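What Happens After Someone Lays Down a Rifle
Term project report, Conflict and Society seminar
Group: Widad Sfeir (writing this up), Dörte Ruppert, Hildegard Stöcker

I picked this topic because my uncle served in a peacekeeping unit and the only stories he ever told were about paperwork. Sign here, hand over your weapon, take this card, get on that bus. I wanted to know what came after the bus!

So our project is on reintegration programs, the ones that help former fighters go back to regular life. We read 35 published interviews with people who had been through one (Dörte read the long ones, bless her), and I went through 172 pages of old program handbooks, which I do not recommend doing in one weekend. Hildegard handled the timeline and fixed my footnotes.

The first thing we noticed was how much of it comes down to money showing up late. The handbooks all promise a first payment soon after registration, and in the interviews people keep talking about waiting, borrowing from cousins, and selling the tool kit they were given before the training even started. One man sold his welding mask for a sack of rice. I thought about that mask for days.

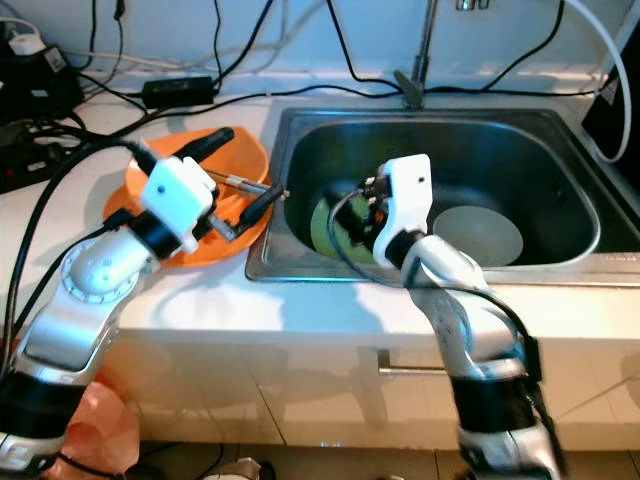
The second thing was the neighbors. We'd gone in thinking mostly about jobs, and then interview after interview was about who would sit next to you at a wedding, or whether the school would take your kids. Four of the people we read about moved to a different town within a year, and three of them had paid work when they left. Our instructor, Ms. Engelhardt, asked us if that meant the job training had failed. We argued about it for most of an hour and I still lean toward no, but Dörte thinks I'm being too nice.

We also had a call with Sieglinde Kasten, who used to run intake at a reception center. She told us the busiest stretch was always March, before planting, and that women who had cooked or carried messages often got turned away because they had no weapon to hand in. That became our whole third section, and I wish we'd found it sooner.

Stuff I'd change: our interviews are all translated, and we can't tell what got smoothed over. We also never found good numbers on people who skipped the programs completely and just went home. Hildegard has a lead on a library collection, so if we get the extension, that's where we're starting.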